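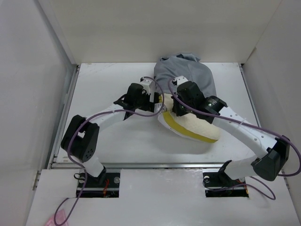 Le chiffon gris et l'éponge à bande jaune.

À Prindmont, on m'avait promis la mer, et j'ai eu mieux : un grand ménage ! J'ai commencé par le sol blanc, à genoux, les manches au coude, et quelle joie de voir partir les traces – même celles qui dataient de ma grand-tante. L'éponge crème moussait comme un lait, le chiffon gris passait derrière, tout fripé, vaillant. Vers midi j'ai ouvert la fenêtre sur la rue Assefa et j'ai chanté. Il restait encore 2 pièces et l'escalier.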